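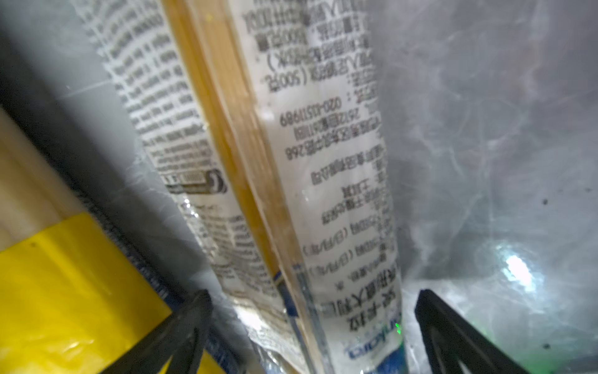 Since March I am trying to put some order in my dry food, and I must say the pasta was the worst part. I live in a small flat in Draston, with a kitchen where two people can't pass each other, and everything that is long and thin ends up lying across everything that is short and round. Rice stays where you put it. Spaghetti slides.

My first idea was to buy glass jars. I went to Mustonen, the household shop near the tram stop, and looked at the tall ones for a long time. They are beautiful, but a whole packet doesn't always go in, and then you have a jar and also a half packet with a clip on it. I came home with nothing except a new sponge.

So the packets stay as packets. I made a list of what I have in Listier, the little shopping program on my phone, and I wrote the weight next to each item, because I tend to buy the same thing again when I am hungry. For a 500-gram packet of spaghetti I write simply "500". The total for the dry food came to 1,853 grams when I left out the flour. I had expected more, after all that complaining.

The second job was the worktop, and here I was less careful than with the list.

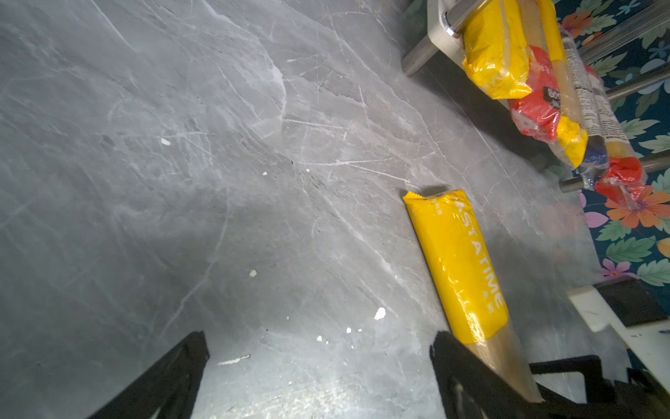 I like to take all the food down before I decide where it goes, and for this I need a free surface. My worktop is grey with white veins, and I have a complicated feeling towards it. It hides dirt very well, too well for a person who wants to be tidy. I put the yellow packet down on it and only then noticed the small white crumbs, which look almost the same as the pattern of the stone. The scratches also go in every direction. I have tried a paste from Sadotura for them, 42 minutes of rubbing by the kitchen clock, and I would not buy it a second time.

Now I do it in this order: wipe with a damp cloth, dry with a towel, and only after that bring the food. The long packets go back flat and the short ones stand up. If a packet is already open, I fold the end twice and put it where my hand goes first, so it is eaten before the others.

The tea is still in three different places. I will do the tea next.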